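Navine Round Play Bag, large, white – my review after three months
Rating: 4 out of 5
Written 2026-01-28

I bought this play bag for our living room because my two children are three and six, and every evening the floor was covered with soft toys. English is not my first language, so please excuse me if some sentences are a bit stiff. I try to be exact, because I read many reviews before I ordered and most of them said only "great product" or "rubbish", and this did not help me to choose.

For those who don't know this kind of product: it is a big round piece of cloth with a cord running through the edge. When it is open, it lies flat and the children sit and play on it. When they finish, you pull the cord and the whole thing closes like a sack, with the toys inside. There are many makers. I compared three of them, the Navine, the Grornis and the Dolan, and I have had the first two at home.

Size and material

The Navine large is 148 cm across when it is fully open. I measured it myself with a tape and the number is correct, but only if you pull the cloth flat with your hands. In normal use it is a little smaller, as the cord always holds the edge slightly together. For two children it is enough. For three children with their legs stretched out it is not enough, and one of them will sit on the carpet and complain.

The cloth is smooth and rather thin. I expected something thicker for the price. On the other side, thin cloth dries fast, and mine was dry overnight on a rack beside the radiator. It must be said that it wrinkles very much. It came folded into a small square and the folds did not leave for two weeks. I ironed it once on low heat and it became better, but after the first closing all the wrinkles were back, so I stopped ironing. If you like a tidy-looking room, please think about this before you choose the white one. The grey one from the same shop probably hides it more.

The cord

The cord is the best part. It is thick enough that it does not cut into the fingers, and the plastic stopper holds well. My older child can close the bag alone if it is not too full. With the Grornis, which I sent back, the cord got stuck in the edge at the same place each time and I had to push the cloth along with my thumb. I wrote to the shop and they were polite and gave the money back within a week.

Please do not leave the cord loose where a small child plays. Navine writes this in the leaflet also, but the letters are very small.

What goes in

We use it only for soft things: plush animals, some cloth bags, the dressing-up clothes. The leaflet says up to 20 kg. I did not try this and I would not lift it if I did. With a normal amount of plush toys the closed bag is light and I carry it in one hand to the bedroom.

Flat game boxes are less good. They go in without a problem, but when you pull the cord the corners press against the cloth, and the closed bag has a strange shape and falls over. We have one black box that always ends up with the toys, and I take it out first if I remember. Small bricks I cannot recommend at all. They collect in the folds near the cord and you find them later with your foot.

Tidying takes us much less time than before. Earlier we had two plastic tubs from Pristier, good tubs, I still use them in the cellar, but each toy had to be picked up and put inside. Now the children only push everything to the middle. The younger one thinks it is a game and throws the toys from far away, which is not exactly what I wanted – but most of them land on the cloth. 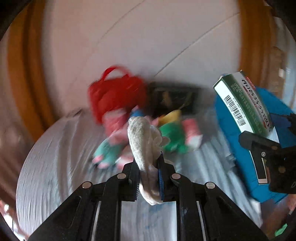
Bags with handles are also practical to keep in the pile. Ours is red, and the children can pull it out first and have something to carry the favourite animals in when we go to their grandmother. The plush toys themselves suffer nothing from being closed in. They come out a little pressed, and you shake them.

Washing

I have washed the bag four times at 30 degrees. The seams are still good. Felt pen did not come out completely, and on white you see it, so now drawing is done at the table. Juice came out. Wash it with the cord pulled all the way open and tie the two ends together, otherwise the rest of the laundry will be wrapped inside the bag and stay half dirty. This happened to me the first time.

What I do not like

The hanging loop is sewn on with a single line of stitches, and it began to open after one month. I repaired it by hand in five minutes, but for a new product this should not be necessary. The cloth slides on a wooden floor, so we keep it on the carpet. And the storage pouch that comes with it is much too small. I have never managed to put the bag back inside.

The Dolan I only saw in a shop. It has a padded bottom and felt nicer under the knees, but closed it is very bulky, and we have no space for it behind the sofa.

I would buy the Navine again, in a darker colour. I take away one star for the loop and the pouch. If Navine reads this: please use stronger thread, and make the letters in the leaflet bigger.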